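Likura demonstration group
Minutes of the October meeting

Minutes of the last meeting were agreed with one correction: the Varnov grippers are on loan until spring, not until the new year.

1. Recording progress
The target for the clothing task is 1,000 demonstrations. The group has 500 accepted so far, all made with the hand-held gripper. A further 26 were rejected, mostly for lost tracking when the wrist was turned too quickly. Padded jackets remain the slowest items to record. People are closing the gripper before the fabric has settled, and several takes end with only the lining held.

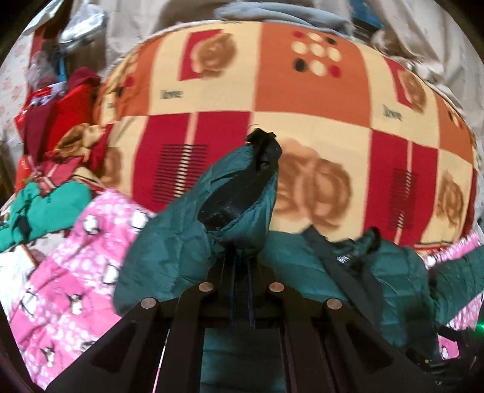
It was agreed that each take should start with the gripper fully open and end with a short pause before release. Blankets and other bulky bedding may stay in the pile.

2. Remote control
The Rurketti arm was driven by remote control for 13 takes. Operators found the delay tiring and lost sight of straps and cords. No more remote takes until the second view is working.

3. Homes
Luangrath has offered two more flats for recording. Accepted, subject to signed consent from the tenants.

4. Any other business
Spare finger pads to be ordered. Batteries must go back on charge by 5 p.m.

Next meeting in November, same room.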